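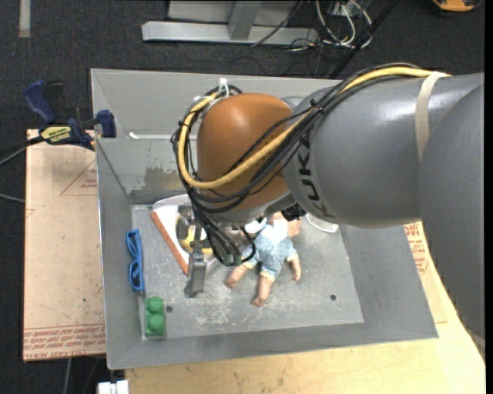 Fig. 4.1 Robot arm with its gripper lowered over a gray sheet-metal bin. The cables follow the forearm out to the wrist.

CHAPTER 4
Living Under a Different Sky: Place, Weather and the Newcomer

Start with a window. Any window, first week in a new country. What do you see? Most people who move abroad can answer that years later, and in detail. The color of the roofs. Which way the rain came in. Ask them what the lease said and you get nothing.

This chapter is about that kind of noticing. How people who settle somewhere new learn its landscape, its light, its seasons — and how long it takes.

We use two places all the way through. Gralari, a river town, low and damp, fog until 10 a.m. for a good part of the winter. And Widik, up on the plateau, dry, windy, hardly a tree. Both took in a lot of foreign familes over a short period. Very different settings, though some of the same complaints.

The main source is the Rweyemamu diaries, a set of 228 entries kept by newcomers to the two towns. Of these, 214 mention the weather. Not always kindly. The early ones compare everything to home: flatter than home, darker than home, wrong kind of snow. Later on the comparisons thin out. People start comparing April with last April instead. Section 4.2 looks at when that shift happens and what seems to bring it on (gardens, dogs, and a walk to work all come up a lot).

Section 4.3 covers the Jemach road, 20 miles of it, the route most Widik newcomers drove in on. Why do so many entries describe the same bend? Read the extracts before class, they are short.

Before you go on
Write down what you remember of the first view from a place you moved to, or stayed in for a while. Half a page. Keep it, you will need it agian in 4.4.

Key terms: settlement, home comparison, seasonal memory, first view

4.1 Arriving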